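Startseite
Akustik und Sichtschutz
Tischtrennwände
Volent

Volent Tischtrennwand, Filz, zum Klemmen

Ausführungen: Breite 100 cm, Höhe über der Tischplatte 51 cm oder 64 cm
Bezug: Polyesterfilz, Hellgrau, Anthrazit, Moosgrün
Befestigung: zwei Tischklemmen aus Stahl, pulverbeschichtet
Lieferzustand: teilmontiert
Verfügbarkeit: Hellgrau und Anthrazit ab Lager, Moosgrün auf Bestellung

Wir haben lange gezögert, ob wir Tischtrennwände überhaupt ins Programm nehmen. Die meisten Anfragen, die bei uns zu diesem Thema eingehen, fangen mit dem Satz an, im Büro sei es zu laut. Eine Trennwand auf dem Tisch ist für dieses Problem ein ziemlich schwaches Mittel, und wer etwas anderes in den Prospekt schreibt, hat vermutlich noch nie neben jemandem gesessen, der den halben Vormittag telefoniert.

Die Volent verkaufen wir trotzdem, nachdem wir mehrere Modelle im eigenen Büro stehen hatten und dieses als einziges nicht gewackelt hat. Ob Sie eine brauchen, ist eine andere Frage. Lesen Sie bitte erst den Abschnitt über die Wirkung und danach die Preisliste.

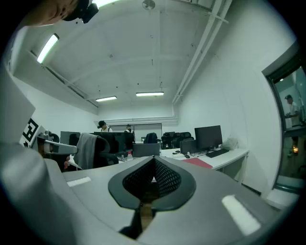 Der Hersteller gibt an, die Wand könne »Störgeräusche am Arbeitsplatz deutlich reduzieren«. Was deutlich heißt, steht nirgends. Auf Nachfrage bekamen wir ein Datenblatt zum Filz, also zum Material, gemessen an einer großen Fläche in einem Hallraum. Über eine einzelne Platte von 100 cm Breite, die an einem Schreibtisch klemmt, sagt so ein Blatt wenig. Der Schall läuft oben drüber, an beiden Seiten vorbei und kommt außerdem von der Decke zurück. In einem Raum mit hartem Boden und glatter Decke werden Sie den Unterschied vor allem dann bemerken, wenn Sie sehr nah an der Wand sitzen und die Stimme genau von gegenüber kommt.

Simin Mirzaei hat die niedrige Ausführung von April bis in den Sommer an ihrem Platz gehabt. Ihr Urteil: Telefonate von gegenüber klangen etwas dumpfer, verstanden hat sie weiterhin jedes Wort. Angenehm fand sie, dass sie nicht mehr bei jeder Bewegung hochgeschaut hat. Das deckt sich mit dem, was wir von Kunden hören. Die Volent ist in erster Linie ein Sichtschutz. Den akustischen Anteil nehmen Sie mit, falls er sich einstellt.

Welche Höhe?

Die Ausführung mit 51 cm verdeckt bei üblicher Sitzhöhe den Bildschirm des Gegenübers und einen Teil des Gesichts. Man kann noch darüber hinweg reden, ohne aufzustehen. In Büros, in denen zwei Leute viel miteinander zu klären haben, raten wir zu dieser Höhe oder zu gar keiner Wand.

Mit 64 cm ist der Blickkontakt im Sitzen bei den meisten Menschen weg. Akustisch ist die höhere Platte die bessere, aber machen Sie sich keine großen Hoffnungen. Dafür schluckt sie Licht. Steht der Tisch quer zum Fenster, sitzt die fensterferne Seite danach merklich dunkler, und im Winter wird dort früher die Lampe eingeschaltet. Hellgrau ist in diesem Fall besser als Anthrazit, wobei auch eine hellgraue Wand eine Wand bleibt.

Eine noch höhere Ausführung gibt es beim Hersteller. Wir führen sie nicht. Sie hat dieselben Klemmen wie die kleinen Modelle, und das Ergebnis beim Anlehnen können Sie sich denken.

Klemmen und Tischplatte

Die beiden Klemmen sind der Grund, warum wir bei diesem Modell gelandet sind. Sie greifen breit, die Druckteller sind mit Gummi belegt, und die Schraube läuft sauber. Beim Vorgängermodell war der Gummi nur aufgesteckt und ging bei jedem Umbau verloren. Jetzt ist er verklebt. Wie lange der Kleber hält, wissen wir noch nicht, dafür ist die Version zu neu im Programm.

Bitte messen Sie vor der Bestellung nach, ob an der Tischkante überhaupt Platz ist. Viele Schreibtische haben unter der Platte eine Traverse oder einen Kabelkanal, der genau dort sitzt, wo der Teller hinsoll. Mit Kabelkanälen, die bündig an der Hinterkante verschraubt sind, geht es nicht. Abgeschrägte Unterkanten sind ebenfalls schwierig, die Klemme findet dort keine ebene Fläche. Glasplatten schließt der Hersteller aus, und wir auch.

Bei Doppelarbeitsplätzen mit Spalt zwischen den Platten brauchen Sie nur eine Wand für beide Seiten. Das steht in manchen Angeboten anders, vermutlich weil sich zwei Wände besser verkaufen als eine.

Höhenverstellbare Tische sind möglich, sofern sich beide Seiten getrennt bewegen dürfen und gegenüber nichts im Weg ist. Die Wand fährt mit. Steht der eine Tisch oben und der andere unten, sieht man von der niedrigen Seite unter die fremde Platte, und vom Sichtschutz bleibt nicht viel übrig. Dafür gibt es Lösungen, die am Boden stehen. Sie kosten mehr und brauchen Platz.

Was wir von den Herstellerangaben halten

»Magnethaftend«: nein. Unter dem Filz liegt auf ganzer Breite kein Metall. Gemeint ist eine Zubehörleiste, die oben eingehängt wird und auf der Magnete halten. Sie wird extra berechnet. Wir haben das Wort in unserer Tabelle gestrichen.

»Pinnbar«: ja, mit langen Nadeln. Kurze Reißzwecken fallen nach einiger Zeit heraus. Löcher schließen sich im Filz halbwegs wieder, in Anthrazit sieht man sie kaum.

»Pflegeleicht«: kommt darauf an, was man darunter versteht. Staub lässt sich absaugen. Kaffee, sofort mit einem feuchten Tuch abgetupft, ging in Hellgrau bis auf einen schwachen Rand heraus. Der Rand ist geblieben.

»Aus recyceltem Material«: Der Filz enthält laut Datenblatt einen Anteil Rezyklat. Zum Kern und zu den Klemmen schweigt das Blatt. Einen Nachweis haben wir angefordert und bisher nicht erhalten. Solange das so ist, werben wir nicht damit.

»Werkzeuglose Montage«: Die Klemmen werden von Hand angezogen, das stimmt. Die Halter an der Platte müssen vorher mit einem Innensechskant festgeschraubt werden. Der Schlüssel liegt bei.

Vergleich mit Brakex und Flokdale

Die Brakex ist die günstigere Alternative und im Katalogbild kaum von der Volent zu unterscheiden. Die Platte ist dünner, der Filz nur auf einer Seite vollflächig verklebt. An unserem Musterstück hatte sich nach wenigen Wochen eine Ecke gelöst. Das kann ein Einzelfall gewesen sein. Wir haben allerdings kein zweites Stück bestellt, um es herauszufinden.

Flokdale baut die teuersten Tischwände der drei, mit genähter Kante und einem weicheren Kern. Sie sind schöner. Ob man den Aufpreis hört, möchten wir bezweifeln; im Nebeneinander an zwei gleichen Tischen konnte bei uns keiner mit geschlossenen Augen sagen, hinter welcher Wand er saß. Wer Wert auf die Kante legt, bekommt die Flokdale bei uns auf Bestellung, mit entsprechend längerer Lieferzeit.
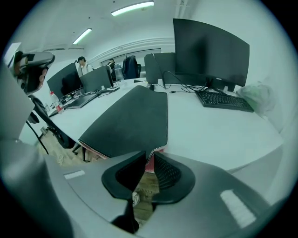
Geert Peeters widerspricht in diesem Punkt. Er schreibt, er habe in seinem Büro beide Fabrikate im Einsatz, und die Flokdale klinge sehr wohl ruhiger, vor allem bei hohen Stimmen und Tastaturgeklapper. Die Volent halte er für überschätzt, sie sei »ein ordentliches Brett mit ordentlichen Klemmen«. Außerdem fehle auf unserer Seite der Hinweis, dass der Filz in den ersten Tagen rieche.

Der Geruch ist hiermit nachgetragen. Er ist schwach und bei uns nach dem Auslüften verschwunden, empfindliche Nasen sollten die Platten trotzdem eine Weile ausgepackt stehen lassen, bevor sie an den Tisch kommen. Was den Klang angeht, bleiben wir bei unserem Eindruck. Der Raum von Herrn Peeters hat Teppich und schwere Vorhänge, unserer nicht, und damit wird der Vergleich von beiden Seiten schief. Gemessen hat keiner von uns.

Was oft mehr bringt

Falls es Ihnen wirklich um den Lärm geht, probieren Sie vorher ein paar Dinge aus, an denen wir nichts verdienen. Stellen Sie den Drucker aus dem Raum. Drehen Sie die Tische so, dass sich die Leute, die viel telefonieren, nicht direkt anreden. Klären Sie, ob lange Gespräche in einem anderen Zimmer geführt werden können. Ein volles Bücherregal an der nackten Wand schadet auch nicht.

Bleibt der Raum danach hallig, ist die Decke der richtige Ort für Material. Deckensegel führen wir ebenfalls, beraten dazu aber nur nach einem Besuch oder anhand eines Grundrisses mit Raumhöhe. Shirin Khosravi macht diese Termine. Es kommt vor, dass sie vom Kauf abrät.

Lieferumfang

1 Trennwand, beidseitig mit Filz bezogen
2 Tischklemmen mit Haltern
Schrauben, Innensechskantschlüssel
Montageblatt (die Zeichnung zur linken Klemme ist spiegelverkehrt, der Text stimmt)

Zubehör, gesondert zu bestellen: Magnetleiste, Stiftablage, Verbindungsprofil für zwei Wände in einer Reihe. Die Stiftablage ist klein geraten und hängt leicht nach vorn. Das Verbindungsprofil lohnt sich, ohne Profil bleibt zwischen zwei Wänden ein sichtbarer Spalt.

Muster und Rückgabe

Filzmuster in allen Farben verschicken wir kostenlos. Komplette Musterwände verleihen wir für 10 Arbeitstage, und wir würden uns wünschen, dass mehr Kunden davon Gebrauch machen, bevor sie gleich eine ganze Etage ausstatten. Sie zahlen den Rückversand. Flecken und Nadellöcher im Muster sind uns egal.

Bestellte Ware nehmen wir unbenutzt zurück. Moosgrün wird einzeln für Sie gefertigt und ist bei gewerblichen Kunden von der Rückgabe ausgenommen. Farbabweichungen zwischen zwei Lieferungen kommen vor, bestellen Sie bei Moosgrün also alle Wände auf einmal.

Fragen zum Produkt

Cecilia Kpodo fragt: Kann man die Wand auch seitlich am Tisch befestigen?
Ja, wenn die Tischtiefe reicht. Bei Tischen mit weniger als 100 cm Tiefe steht sie hinten oder vorn über, und vorn bleibt man mit dem Ellbogen daran hängen. Eine schmalere Platte ist beim Hersteller angekündigt. Angekündigt war sie allerdings schon letztes Jahr.

Behrouz Ahmadpour fragt: Hält die Klemme einen Monitorarm mit?
Nein. Der Arm braucht seine eigene Klemme, daneben sollte eine Handbreit Platz bleiben.

Khosravi Büroausstattung
Beratung telefonisch am Vormittag oder über das Kontaktformular. Bitte geben Sie Plattenstärke und Tischtiefe gleich mit an.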